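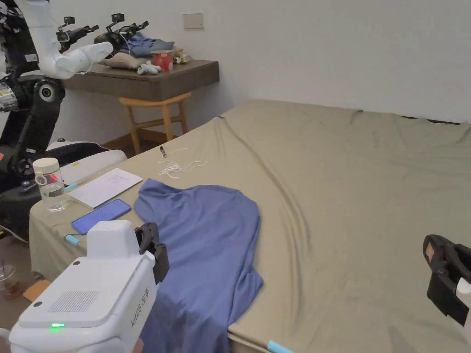

The method was simple enough to fit on one page. Show the machine a task by hand 90 times, let it train overnight, then see what it had learned. By July we had 1,677 demonstrations on the Stiva server and a result I didn't believe. The blue garment lay crumpled near the left side of the bed, its folds bunched at the top, and I had the grippers out in front of me again. My phone was on the sheet by the notebook. I left it there.

Bikov wanted clean runs only. Every fumble was to be deleted before training. I had kept two sets, one with the fumbles in and one without, and the set with the fumbles did better. It did better on sleeves and on collars. I ran the comparison again under a new label and got the same answer.

"You've mixed up the folders," my supervisor said when I rang.

"I checked."

"Check again."

I checked again. Then I wrote to Ashour, who had paid for the work, and told them we had thrown away two years of mistakes that we needed. I read it through, took out the word mistakes - put it back - and pressed send. There was still the garment to fold, so I picked up the grippers and started on the next one, badly.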